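4. Putting up your Pameo hangboard

Take your time with this part, and please have a friend over to hold the other end of the board!

1. Hold the board above the doorway and mark the nine screw holes in pencil.
2. Drill each hole 50 mm deep, straight into the wood.

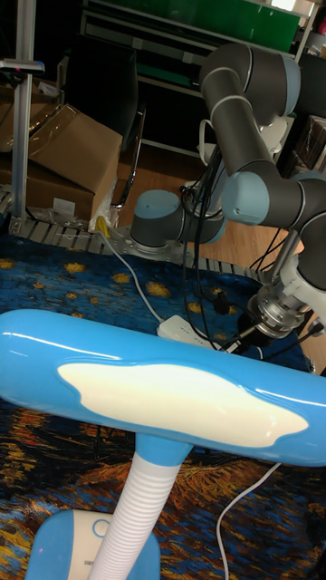 Blue and white desk lamp with a flexible neck.

3. Drive the screws in by hand, starting from the middle and working outward. 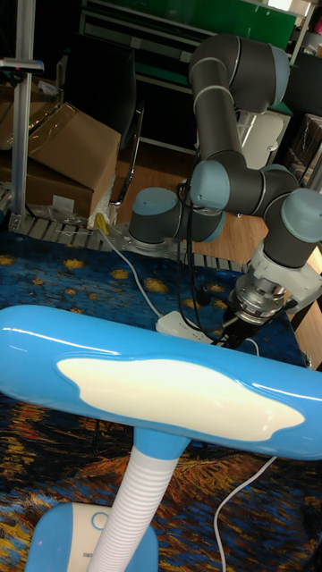 4. Hang with your feet on a chair first, and add weight little by little over a few days.

Caution: do not hang from a board that creaks or shifts.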